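The pot that wants to be a paper bag

Every spring the Stomley gift guide lands in our letterboxes, and every spring it tells us that something we already own is now a trend. This year it's novelty planters. The guide gives them 7 pages, which is more than it gives to soil, mulch and watering put together, and it calls them "small joys for the sill". I have had a fair few small joys on my sill over the years and most of them killed whatever I put in them.

So I went down to Hinow on Thursday morning to see what was on offer. For those who haven't been since they moved next door to the bakery, the plant shelf is now at the back, past the candles, and the actual plants are on the bottom where you have to crouch. The pots are at eye level. That tells you what they're selling.

There were owls. There were hedgehogs with a hole in the back for a cactus, several teacups and a gumboot. The cheapest was $17 and the gumboot was $52, and for $52 I would expect a pair. I asked if any of them had a drainage hole and was told they were "mostly decorative". I turned over a good many and found a hole in one owl.

I know I bang on about drainage. But a succulent in a glazed pot with no hole is a succulent on notice. You water it, the water goes to the bottom, it stays there, and three weeks later the leaves go see-through and drop off when you look at them. People then decide they can't grow succulents. They can. They've been sold a mug.

The usual answer is to put gravel in the bottom. Gravel in the bottom doesn't drain anything, it only lifts the wet part of the soil closer to the roots. If you must use one of these pots, keep the plant in its plastic nursery pot, drop that inside, and take it out to the sink when you water. Let it drip properly before it goes back. This works very well with the straight-sided ones and not at all with the fancy shapes, where the rim is narrower than the belly and nothing round will go past it.

The paper-bag shape is one I have more time for, I'll admit. You've probably seen the sort - pottery made to look like a scrunched lunch sack with the top rolled down, in brown paper colours, often with a word written across the front. I was ready to dislike them. A pot pretending to be a bag is a silly idea, and a word on the front is sillier still, as if the pot might forget what it was for. But the rolled rim hides the edge of a plastic liner better than anything else I've tried, and the plain tan goes with green leaves in a way that the turquoise owls never will.

It also looks fine with no plant in it at all, and I suspect that's how most of them end up.

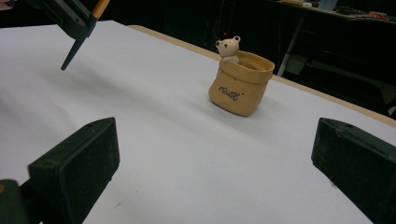 A little white bear needs no watering, doesn't lean toward the window and won't go see-through in July. If you've got a pot with no hole and a figurine with nowhere to live, you could do a lot worse than put the two together and leave the succulent in its honest plastic. It costs nothing, and it gets one more ornament off the shelf that you would otherwise have to lift up and dust under.

What I would not do is pay extra for the arrangement. Fraser has started selling pots with the ornament already included, at $19 more than the pot by itself, and I can't see what the money is for. The opportunity shop in Dristcombe has a box of odd china animals under the counter, priced in coins, and almost 52 weeks of the year there's something in it worth having. Ask for it, they don't put it out.

As for the gift guide, I've cut it up for seedling labels. The cover stock is quite good and holds pencil in the rain. Members who want some can help themselves from the tin beside the seed drawer, and please put the scissors back this time.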